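Walau-Textil: Datensatz und Code zum zweiarmigen Greifen von Kleidung

Stand: Januar, Version 3

Worum es geht

Walau-Textil sammelt Demonstrationen, in denen zwei Roboterarme Kleidungsstücke von einem Tisch aufnehmen, ausrichten und auf einen Bügel bringen. Uns interessiert vor allem die Phase davor: Wie findet eine Policy in einem zerknüllten Haufen den Kragen oder die Schulternaht? Genau da wird es spannend, denn Stoff hat keine feste Pose, und jeder Griff verändert die ganze Form!

Die Methode heißt Idier. Sie sagt für beide Greifer gemeinsam Kandidatenpunkte voraus und bewertet sie danach, wie viel vom Kleidungsstück nach dem Anheben sichtbar wird. Der zweite Arm darf also warten, bis der erste den Stoff ein Stück hochgezogen hat.
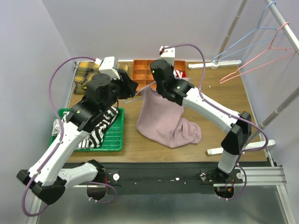

In der Auswertung hat uns gerade dieses Warten überrascht. Mit gleichzeitigem Zugriff beider Arme lag die Erfolgsquote bei 51 Prozent, mit versetztem Zugriff kamen wir auf fast das Anderthalbfache. Am deutlichsten ist der Gewinn bei weichem Strick, bei steifen Hemden bleibt er klein.

Inhalt

19 Kleidungsstücke, 9 Startanordnungen pro Stück
Gelenkwinkel und Greiferöffnung beider Arme, zeitlich synchronisiert
Kamerabilder aus fester Perspektive
Annotierte Greifpunkte (Kragen, Schulter, Saum)

Nutzung

Das Archiv entpacken und den Pfad in config.yaml unter data_root eintragen. Danach startet train.py mit den Standardwerten. Wer nur die Greifpunkte braucht, lädt den Ordner grasps, der ist angenehm klein.

Bekannte Lücken

Transparente Stoffe fehlen ganz. Die Saum-Annotationen aus der Teilmenge Grerkach sind ungenauer als der Rest und werden gerade überarbeitet. Neue Kleidungsstücke nehmen wir sehr gern als Pull Request auf!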